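Why Is Knitting So Stretchy?

Filed under: How Stuff Is Made, March 2019
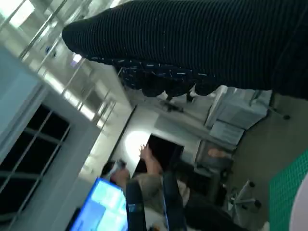 Black ribbed knit with a ruffled hem. Look for the little light specks along the edge!

Go and find a sweater. Or a hat, or your socks (clean ones, please). I'll wait.

Got it? Now pull it sideways, gently, and let go. It got wider and then went back, right? Now try the same thing with a pillowcase. Hardly anything happens! I used to think sweaters stretched because they had something rubbery in them, and some do have a bit of that mixed in. But a plain old wool sweater stretches too, and wool yarn on its own hardly stretches at all. So where does the stretch come from?

It's the loops.

A pillowcase is woven. That means one set of threads goes up and down, and another set goes over and under them, side to side, like a basket. The threads are pretty straight already, so when you pull on them there's nowhere for them to go.

Knitting is made of loops pulled through other loops, row after row after row. When you tug on a knit, each loop changes shape. A tall skinny loop gets short and fat, and its neighbors do the same. Let go and they wiggle back to how they were (mostly, which is why you should never let your brother wear your favorite hat).

What about the ribs?

Ribs are the lines that stand up from the fabric, like the ones on the black knit in the picture. You probably have ribs at the wrists of your sweater. To make the kind you find on cuffs, a knitter switches between two stitches. One is called knit and the other is called purl, and a purl is just a knit stitch seen from the back. The knit stitches poke forward and the purl stitches sink away from you. That folds the fabric up like a tiny accordion, so it has lots of extra width tucked away. Pull on it and the folds open up.

I knitted a ribbed scarf in February, out of a yarn called Mullow that feels like a very friendly sheep. It was 16 inches wide lying on my bed, and I never did get it to lie flat!

And the ruffly bit?

A ruffle is a trick with numbers. Say your edge has 200 stitches. If you suddenly make nearly twice as many in the next few rows, all those extra stitches need somewhere to go. They can't spread out sideways because they're stuck to the row before, so they buckle into waves. Lettuce leaves go frilly in much the same way, by growing more at the edge than in the middle. I think about that every time I eat a sandwich.

Try it yourself

You need a strip of paper as long as your arm, a shorter strip, and some tape. Tape one end of the long strip to one end of the short strip. Now try to make the other ends match up, adding more tape as you go along. The long strip has to bend up into bumps. You made a ruffle!

If you have a magnifying glass, look at your sweater next and see if you can find one single loop. They look a bit like the letter V. Then look at the inside of the sweater, where you'll see bumps instead of Vs. Those are the purls.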